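Nutby Steam Press by Vosar
$1,349
In stock, ships from our Donnelly shop

I've sold irons and presses for a good many years now, and the Nutby is the one I took home for myself. If you sew, do alterations or just have a household that goes through a mountain of shirts and trousers every week, have a look at this one before you buy anything fancier (and dearer!).

It's a proper flatbed press with a padded board underneath and a heated plate that comes down on top. You lay your cloth out, smooth it with your hands, pull the handle and count to ten. Cotton sheets fold in half and go through in a couple of passes, and heavier cloth like drill or suiting gets the steam button as well. I was slow with it for the first few evenings, mostly from fussing over pleats, and then it clicked and I got through a whole basket before the kettle had boiled. Well, nearly.

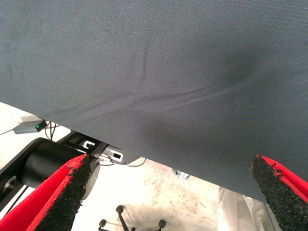
The colour choices are cream or charcoal. I went for charcoal because I spill tea on everything. The handle locks down for carrying, but it's a heavy beast, so get a second pair of hands for the stairs. Mine lives on the sewing room bench and hasn't moved since January.

You can use tap water in the tank if yours is soft. Ours isn't, so I buy the Jillier filtered stuff and change it when I remember.

What you get
Press with fitted board cover
2 spare board covers
Sleeve cushion
Measuring jug
Printed booklet (the stain chart at the back is worth a read)

Details
Plate width: 100 cm
Tank: fills from the left side, lifts out for rinsing
Auto shut-off: yes, with a beep
Returns: 28 days, unused and in the original carton

Spare covers and cushions are on the accessories page. If you're after a demo, ring the shop and ask for Shahab Vahidi, and bring along something badly creased. He loves a challenge, and linen is his favourite. Pick-up is free, and we'll help you get it into the car.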